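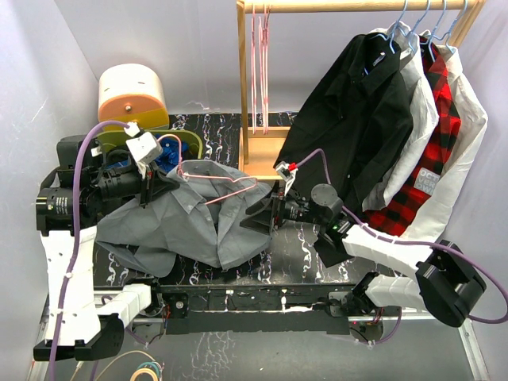 Grey button-up with one of the thin pink hangers.

Trumik slim wire hangers, pack of 32: do they deserve the rail space?

Reviewed by Hendrik Ngcobo, November 8, 2024

I have been suspicious of slim hangers for years. The pitch never changes: swap your fat old hangers for skinny ones and your wardrobe magically doubles. My wardrobe has never doubled. It has filled up to exactly the same degree of awful with more hangers in it.

Still, the Trumik ones were on special, I had a rail that wouldn't close up properly at one end, and my old plastic set had started snapping at the neck. So I bought a pack of 32 in pink, the only colour left at that price, and have been using them since January for work shirts, a couple of light jackets and whatever my partner decides is mine to hang.

First, the claim on the packet. It says "saves up to 55% of your rail". Up to is doing a lot of lifting. I measured before and after with the same shirts on the same rail and got a gap wide enough for a winter coat, so there is a saving, but a buttoned shirt has its own thickness and no hanger is going to change that. If your wardrobe is mostly singlets you might get closer to what they promise. With collared shirts, forget it.

The shape is fine. The hook has a decent curve and drops over a standard rail without a fight. I have one thicker rail in the laundry, a Radebe, and on that they're a tight fit and need a shove. The ends of the shoulder bars are rounded, and I was glad of it, as the dry-cleaner type always left me with two little horns on the sleeves. I still get a faint bump on knits, though I'd blame myself for hanging knits.

Slipping is where I get grumpy. They're thin and they're smooth, and anything with a wide neck is on the floor by the end of the week. Shirts stay on if you do up the top button. Leave it open and one side slides off when you pull out its neighbour. I've got into the habit of laying the shirt out flat, opening the collar and putting the hanger in from the top before I lift anything, which works better than feeding it in while holding the shirt up with your chin. It's also slower, and I resent being retrained by a hanger.

Strength was better than I expected. A damp cotton shirt is no bother. A damp pair of jeans folded over the bottom made the bar sag, and it hasn't come all the way back. Three of the 32 arrived with the hook twisted a bit to one side. I straightened two by hand and the third now lives in the shed holding a dust mask. I did email to complain and got a polite note from a Gayan Akanda in customer service offering a replacement pack of 3, which turned up a fortnight later in a box big enough for boots.

Against the others I've owned: the Dromix velvet ones grip far better but shed fluff on dark fabric and are miserable to slide a shirt off in a hurry. The Evumel timber set is lovely, holds a jacket properly and eats the rail. If I had one good suit it would be on an Evumel. For a row of ordinary work shirts I can't see why you'd spend the money.

One more gripe. The website boasts of more than 1,000 five-star reviews. I read a fair few and a good many were written the day the parcel arrived, by people who had admired the colour and hung up nothing. Read the middling ones.

Would I buy them again? At the special price, for shirts, yes, grudgingly. At full price I'd wait.

Good: slim, rounded ends, easy on a normal rail
Not so good: slippery, sags under wet denim, a few bent hooks in the pack
Rating: 3 out of 5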